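Maveck Pick Planner
Grasp and motion planning software for bin picking with mixed objects

Overview | Functions | Requirements | Licence and support

Maveck Pick Planner takes depth images of a bin, proposes grasps for the objects in it and sends a collision-checked path to the robot controller. It does not need CAD models of the objects. You tell it the shape of your gripper, the walls of your bins and the limits of your arm, and it plans with these.

Functions

Grasp proposals. The planner returns up to 155 candidates for each image, sorted by score. You can change the weights for height, distance to the wall and finger opening.

Bin model. Walls, ledges and the divider between two bins are entered once with the Yurt editor. If you move a bin, only its pose must be measured again.

Cable zone. Hoses and cables on the wrist are planned as a soft volume around the last links. Yiğit Yalçınkaya wrote this part after our older planner turned the wrist too far in narrow cells – it is now switched on by default.

Transparent objects. Depth data on clear plastic is often full of holes. The Endis module fills these holes from the colour image before grasps are computed. It is a separate download, and it needs a graphics card.
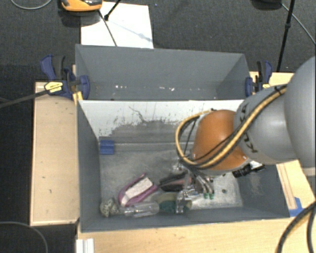

Replay. Every attempt is stored with its image, the chosen grasp and the planned path. You can open it later in the viewer, change one parameter and plan it again without the robot.

Requirements

Linux computer with 4 processor cores or more
Calibrated depth camera, fixed above or beside the bins
Parallel gripper with two fingers
Robot controller with the Storkov interface, version 2

Licence and support

One licence covers one cell. Updates are included for two years. For questions about calibration or a trial licence, please write to Ataberk Tekin through the contact form.

Page updated 2025-01-16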